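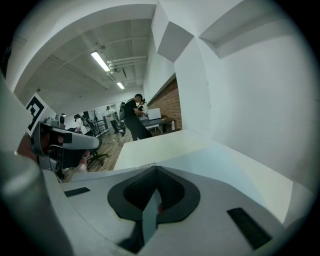

Two hand-held grippers near the white table, one with a marker card behind its camera.

Nidalis Recording Rooms: Rules for Hand-Held Gripper Work
Frequently Asked Questions

Who must follow these rules?

The rules apply to everyone who enters a recording room at the Furnham site while grippers, head-mounted devices or backpack rigs are in use. This includes staff, paid operators, students and visitors. Operators working under the Kassa project must also follow the separate Kassa handling sheet. Where the two differ, the stricter rule applies.

Is training required before I handle a gripper?

Yes. New operators complete a two-part induction with Yuxi Song or Jianguo Liao. The first part covers the room and the people in it. The second covers the device: how to hold it, how to set it down, and how to check the markers and cables. Operators who have not recorded for nine months repeat the second part only.

May several operators work in the same room?

Yes, provided that each has an agreed work area. A person wearing a head-mounted device may have a reduced view to the side and behind. Others should speak before approaching from either direction and should wait for a reply. Operators wearing a backpack rig should allow extra space when turning near desks, chairs and railings.

The room lead decides how many people may record at once. That decision is final for the session.

What must be checked before recording begins?

Each operator checks that:
the fiducial markers are clean, flat and firmly attached;
the fingers open and close without catching;
no cable is pinched or under strain;
the camera lens is free of dust and fingerprints.

A marker with a lifted corner or a scratch across its pattern must be replaced. Tape may not be used as a repair. 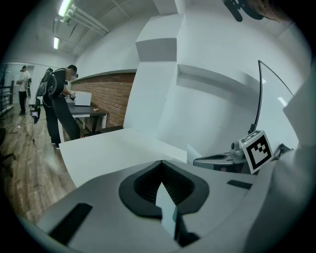

Cables that cross a walking path must be moved or covered before the session opens. If neither is possible, the path is closed and operators are told which way to walk. Stands and tripods are kept clear of the space where an operator will step back from a table.

How long may a session last?

A single recording block may not exceed 52 minutes. Total recording time for one operator may not exceed 270 minutes in a day. Time spent holding a gripper between takes is counted as recording time. Operators may stop earlier for any reason and are not asked to explain.

Are people in the background recorded?

They may be. The cameras on the grippers have a wide view and can capture much of a room. Every person present must sign the consent form, including those who are only passing through. Faces are blurred before any material leaves the site. Requests for removal should be sent to Qianru Dai.

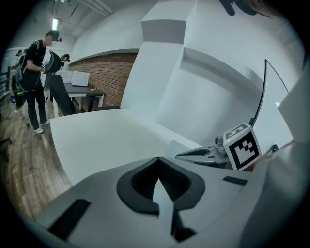 Personal papers, badges and phone screens should be put away before recording starts. Screens that must stay on are turned away from the work area. Drinks are allowed only in closed bottles and are not to be placed on a surface that is being used for a task.

What should I do if a gripper is dropped?

Stop recording and tell the room lead. The device is set aside and labeled, even if no damage can be seen. It may return to use only after Aiguo Song or a named deputy has checked the calibration. Takes made after the drop are marked in the log and held for review.

Do these rules apply at Raltedska?

Raltedska keeps its own room plan and emergency contacts. All other sections apply there without change.

Who maintains this page?

Baoshan Zeng is responsible for the rules, which are reviewed each June. Proposed changes may be submitted in writing at any time of year.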